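The case for a shorter cable policy

Malcolm Entwistle
June 4, 2019

Most organisations that own equipment also own a great many cables, and very few of them know what those cables are. I have spent the larger part of my working life in building services and small-site IT, and I would argue that the loose cable is the worst managed asset in the ordinary office. It is bought without a specification, stored without a label and thrown away without a record. My view is that it should be treated as a component with a rating, a length and an end date, and that most sites should hold far fewer of them than they do.

The usual objection is cost. A patch lead is cheap, so the time spent managing it must be worth more than the lead. This holds for one lead on one day. It does not hold for the fault that the lead causes. At Bramwell, where I looked after two floors of a converted mill, a single marginal cable behind a print room switch produced intermittent packet loss for most of a month. The switch was replaced first, then the network card, then the switch again. The cable had been taken from a drawer. Its jacket carried no legible category marking and its length was well over what the run needed. The replacement hardware came to £459 before labour.

The second objection is that spare cables are insurance. I accept this up to a point. A site needs spares of the types it uses, in the lengths it uses, in a condition that has been checked. A drawer does not meet that description. The contents of a drawer are whatever was left over from the last three refits, plus whatever came in the box with equipment that already had a lead fitted. The probability that the right cable is in there may be high. The probability that a person under pressure can identify it is much lower.
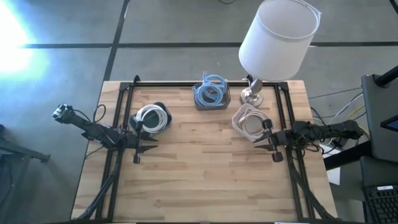

Length deserves more attention than it gets. Buyers tend to round up, and suppliers encourage them by pricing the longer lead only slightly above the shorter one. The surplus then has to go somewhere. It is bundled behind a desk, where it collects dust and obstructs air, or it is wound up tightly and tied, which is worse. A data cable has a minimum bend radius, and for common four-pair cable a working rule is four times the outside diameter. A tight hand-wound bundle will often break that rule at every turn. For power leads the problem is heat. An extension reel left wound has a lower current rating than the same reel fully run out, and the two figures are normally printed on the reel for anyone who looks.

I would therefore set three or four stock lengths for each cable type and refuse to buy any others. The saving in purchase price is small. The gain is that a person fitting a lead can see at a glance whether it is the right one, and that the surplus behind any desk is limited to the gap between one stock length and the next.

Coiling itself is a skill, and it should be taught. The common method, winding the cable round the hand and elbow, puts one full twist into the cable with each turn. When the coil is pulled out the twist remains, the cable kinks, and in time the conductors shift inside the jacket. The over-under method alternates the direction of the turns so that the twists cancel. It takes a few minutes to learn. Stage and broadcast crews teach it in the first week, and I know of no good reason why an office technician should not be held to the same standard. Carol Treloar, who ran the stores when I was at Bramwell, would not accept a returned lead that had been wound round an elbow. She handed it back across the counter. Returns improved.

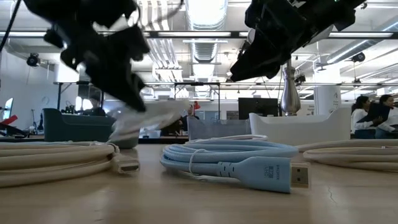 Coiled cables on a wooden work surface.

The tie matters as well. Nylon zip ties are unsuitable for anything that will be moved. They are easily overtightened, they deform the jacket, and they have to be cut off, with the attendant risk to whatever is underneath. Hook-and-loop strips cost more for each piece and less over the life of the cable. I would ban zip ties from stores altogether and permit them only on fixed runs, fitted by hand and left loose enough to turn.

Labelling is the part of the policy that people resist. Liam Inskip has put the opposing case to me several times, and it is a fair one. He holds that a label on a movable cable is wrong the moment the cable moves, and that a wrong label is more harmful than a missing one. He is right if the label gives the destination. "Printer, second floor" will be false within the year. My answer is to label the cable with facts about the cable: type, length, date into service. None of these changes when the lead goes to another desk. The destination belongs on the port, which stays where it is.

A date into service allows a date out of service. There is some argument about how long a flexible lead ought to last, and I do not think a single figure can be defended. A lead that sits undisturbed in a cabinet may well outlast the cabinet. A lead that is plugged and unplugged daily in a meeting room may be worn at the connector inside two years. For this reason I prefer to retire by duty. Meeting room leads go at a fixed interval whatever their appearance. Cabinet leads are tested when they are disturbed. Desk leads fall between the two and can be inspected along with the other portable equipment.

When Nandini Gounder took over the Zavodside offices she inherited a store of 1000 loose leads, counted by her own staff over two wet afternoons in October. Of these, 900 belonged to types that no equipment on the site could still use. There were parallel printer cables, and there were chargers for handsets that had gone back to the lessor. The remainder was tested, labelled and put on hooks. I am told that requests for new cable fell in the following quarter. I would not make too much of this, as a site that has just been tidied is always frugal for a while.

Disposal is easier than people expect. Copper has scrap value and most licensed waste carriers will accept mixed cable. The difficulty is one of nerve. Staff who will readily discard a working monitor will not part with a lead whose purpose they cannot state. The rule I suggest is that any cable which two competent people cannot identify should go. Exceptions multiply very quickly once they are allowed, and the drawer fills again.

None of this calls for software. Amber Wragg has tried asset tags with individual serial numbers on patch leads, and found that scanning each one took longer than fitting it. I would not go beyond a printed sleeve and a row of hooks. The register, if there must be one, should record the quantity of each type and length, and the level at which to reorder. 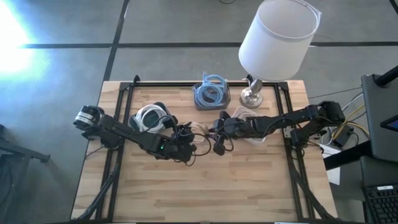 What a short policy should contain

One side of A4 is enough. It should name the permitted types, the stock lengths, the wording of the label and the retirement interval for each duty. It should state that leads supplied in the box with new equipment are either taken into stock and labelled or disposed of the same day. It should say who may buy cable, and that person should be the one who has to find room for it.

I would add a clause on returns, worded as Carol Treloar would have worded it. Cables come back coiled over-under, tied with a strip and with the label facing out, or they do not come back.

Related items

Bend radius: reading the data sheet
Why we stopped buying Gornex reels
Kurkix cabinets, a second opinion
Portable appliance inspection for small sites
Letters: in defence of the drawer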